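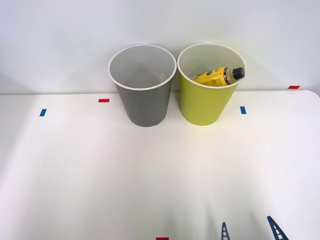
Clustlow: small items and two containers

Part of the Trema household objects collection
Maintained by Uldis Kairys and Elīna Lapiņa
Version 1.2

Summary

Clustlow is a set of pictures and short labels about putting small things away on a table. Most sittings use the same pair of tapered containers, one grey and one yellow-green, and a changing handful of everyday items. The labels say which container an item is in, or whether it is on the table. A smaller part of the set has bowls and other dishes.

The set holds 3,297 pictures from 1,000 sittings. A sitting is one arrangement of things on the table, from setting out to clearing away.

What changed in 1.2

Labels for bottles and tubes were merged into one class. In 1.1 they were separate, and the two people labelling disagreed often enough that the split was of little use. If you need the old classes, they are in labels_v1_1.csv and the picture names have not changed.

The class "bin" is now "container". Some users called these things cups, some called them bins, and a few files used both words. The colour comes first in every label: grey_container, yellowgreen_container. 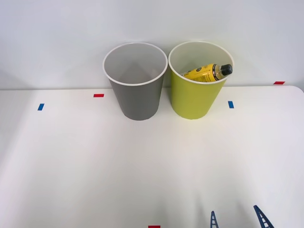
An item counts as "in" a container when any part of it is below the rim and the container is holding it up. A bottle that leans across the opening with its cap past the edge is still "in". An item balanced across the rim, with nothing below it, is "on". There are few of these and they are marked for checking.

Files

pictures/ : all pictures, grouped by sitting
labels.csv : one row per item per picture
sittings.csv : one row per sitting, with the item list and the split
labels_v1_1.csv : old labels, kept for comparison
notes.txt : remarks made while labelling, not tidied up

Columns in labels.csv

picture : name of the picture
item : class of the item
colour : main colour, one word or one hyphenated word
place : in, on, table or unclear
container : which container or dish, blank if place is table
hidden : none, part or most

The hidden column describes the item only. A container that runs out of view gets no mark of its own.

Splits

There are 800 sittings for training and 200 for testing. The split is by sitting, so pictures of one arrangement never fall on both sides. Please keep it that way if you make your own. In an early trial we split by picture and the test scores came out far too high.

The table and what stands on it

All sittings were set up at Jillard, in the same small room, on a white tabletop with a plain pale wall behind. The containers go towards the back, usually side by side and close together. Their order may be swapped between sittings, so do not rely on grey being on the left. 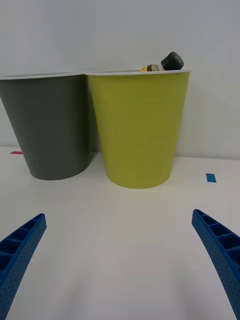
Bits of coloured tape on the table are not items and have no labels. They move between sittings, and a few were replaced part way through when the old ones curled up. Shadows are not labelled either. If a shadow makes it hard to see where an item ends, hidden is still filled in from the item itself.

Writing on packaging was left as it was. We did not copy it out, and item classes do not depend on it. In many pictures it is too small to read in any case.

Bowls and dishes

Dishes follow the same rules as the containers. A bowl with nothing in it still gets a row in sittings.csv, with the item list left blank. Where only a thin piece of something shows behind a bowl, the class is unknown_part. Please do not change these to plate or dish unless another picture from the same sitting settles it.

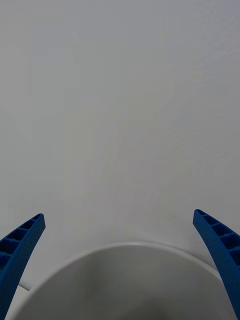

White bowl against the wall, upper part only.

How the labels were made

Elīna labelled the whole set in Roy, our own labelling sheet, over one spring. Uldis went through it a second time without seeing her answers. Rows where the two differed were talked over and fixed, or set to unclear. After that, about 200 rows are still unclear, nearly all of them items deep inside a container.

Known problems

White dishes on the white table have weak edges, and outlines drawn from them will be rough.
Yellow items in the yellow-green container are sometimes given the colour green in rows carried over from 1.0.
The hidden column is blank in a few older rows. Treat blank as not checked.

Corrections

Send the picture name, the row and what you think it should say. Corrections are collected and go into the next version, planned for June.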